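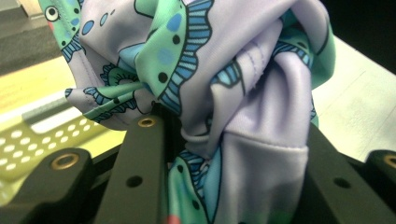

Fish fabric, lilac background. Sorting the swim and stretch drawer, a thread.

1/ I sew kids' leggings and swim bottoms for a small stall in Draltley. January is when I go through all the knits, because there are no markets and I can find the floor again. Started on 2020-01-28, a bit later than planned.

2/ The lilac fish print is the one people ask about most. Smooth knit, slight shine, big green and blue fish with thick black outlines. I bought it from Jirko two years ago and they haven't restocked it.

3/ Problem with this print is the scale. The fish are large, so on a size 2 legging you get half a fish and a lot of fin. I used to fight that. Now I place the front pieces first and let the back land wherever it lands.

4/ The blue dots and the striped fins are good for small parts. Cuffs, pocket edges, a headband. You don't need a whole fish for it to match.

5/ How I sort: anything big enough for a garment gets folded. Anything smaller than my forearm goes in the scrap bag. Anything already sewn, samples and mistakes included, goes in its own box so I don't cut into it by accident. I have cut into it by accident.

6/ Went through 38 pieces the first evening. 12 went to scrap. That's more than last year, mostly thin strips I'd kept for binding and never used.

7/ Someone will ask about folding slippery knits. I don't fold them in a stack anymore, they slide. I fold in thirds, roll from the short end and stand the rolls up in the drawer. Heavier cottons can stay flat.

8/ Kadri Kuusk asked if I wash before storing. Yes, everything, cool wash, no softener. Hang it over a rail, not by pegs. Pegs leave little bumps on stretch fabric and they take ages to come out.

9/ Creases: most of them drop out of this kind of knit overnight if you lay it flat. If I have to iron I use low heat with a cotton cloth on top, from the back. Test a corner first. I melted a piece of plain turquoise in my first year and the iron was never the same.

10/ Needles, same answer as always. Stretch needle, size 75, new one for each batch. If it's skipping stitches on the hems, change the needle before you touch the tension.

11/ What's left of the fish will make about 12 pairs in the small sizes, fewer if anyone wants long legs. Margus Sepp has first pick for his twins because he asked back in the fall. After that it goes on the table with everything else.

12/ Scraps are going to Minttu Seppälä for doll clothes. If you want a bag of mixed stretch bits, message me before the weekend market starts up again. You pay postage, I don't pick colors.

13/ Next drawer is ribbing. All of it is black or navy and none of it is labeled.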